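Gidport Releases Prutix 2, a Planning and Control Package for Two-Arm Workcells

2022-05-09

Gidport today announced the general release of Prutix 2, the second major version of its motion planning and control software for workcells in which two robot arms share a table. The release adds a joint planner for both arms, a new contact monitor for handovers, and a set of tools for reviewing recorded runs.

Earlier versions of Prutix planned each arm on its own and checked the two paths against each other afterward. Prutix 2 treats the pair as a single system. A task is written once, as a series of goals for the object being moved, and the software decides which arm should hold it at each stage.

"Our customers were spending most of their setup time keeping one arm out of the other's way," said Ayantu Seyoum, head of product at Gidport. "They asked us for a planner that starts with the part and works back to the arms." 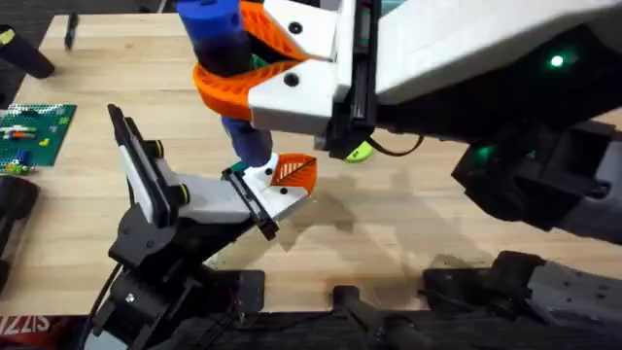

Handover is the area in which the new version differs most from its predecessor. Passing an object between grippers requires both arms to be in contact with it for a short time, and a small error in either position can twist the object or push it out of the grasp. Prutix 2 plans this shared hold as a separate stage with its own speed and force limits. With a tube-shaped object such as the blue one held here, the planner can assign one gripper's curved orange fingers to the middle and bring the other gripper's ribbed pad up under the lower end. The release of either gripper is a separate command – it is sent only when the contact monitor reports that the other side is ready to carry the load.

The contact monitor reads joint torque and gripper position from both arms and compares them with the values expected at each stage. If the readings drift outside the limits set by the user, motion is paused and the run is marked for review. Limits can be set for the whole task or for a single stage.

The planner was developed with Ellico, which tested it over 2,000 handover trials on 4 types of objects. Natnael Ejigu, who led the work at Ellico, said the trials had a direct effect on the final design. "The first builds were too cautious near the table surface and took long detours," he said. "We sent back recordings, and the planning team changed how clearance is calculated."

Prutix 2 also includes a run viewer, in which planned and measured paths can be played side by side, and a command-line tool for converting existing Prutix projects. Projects that use custom gripper models will need to be checked by hand after conversion. The full list of 175 changes is included in the release notes.

Prutix 2 is available now to all customers with a current support agreement. Training sessions will be offered through Chettiar, Gidport's training partner, starting in September.

Media contact: Bontu Woldegiorgis, Communications Office, Gidport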